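3.2 Where the small things go

Our first question to all 184 respondents was where they keep the object they use most often at work. It was meant as a warm-up. It took up most of the interview time anyway, and several people got up to check. Kubiak and Szulc, in their earlier study of kitchen drawers, found that people can describe a storage system in great detail while standing in front of a drawer that contains none of it. Office workers did a little better. They knew where the stapler lived. They were less clear on where it was.

We asked each respondent to keep a diary of searches for nine working days, noting the item, the time of day and the place where it was found. The diaries recorded 229 searches. Four diaries were themselves lost, and we have left them out of the total with some regret.

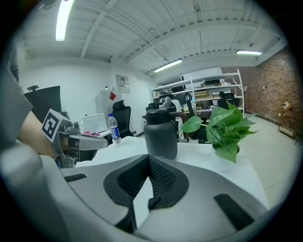 Figure 2. Office interior, with hand-held tools in use at a table.

Searches fell into two kinds, which we call shelf searches and surface searches. A shelf search starts at the place where the item belongs and tends to be short and bad-tempered. A surface search starts at the last table the person remembers using. It takes longer, and it often ends in the discovery of something else that was being looked for in August. Surface searches were the more common kind for anything held while working, and a tool like the one in the hand at the left of Figure 2, out over the table, is in the class of object most likely to start one. Pens, tape and scissors belong to the same class. Heavy items such as hole punches were rarely lost, though one respondent at the Rarnemska site managed it twice.

Labels did not help much. The Kaczorowski building had labeled every shelf the year before our visit, using about 2,000 printed stickers, and its workers searched as often as anyone else's. Magalhães has suggested that a label mostly tells you what is missing. Our diaries agree with her, with one exception: the label maker, which at all sites was found on the first try. We return to borrowing between desks in Section 3.3.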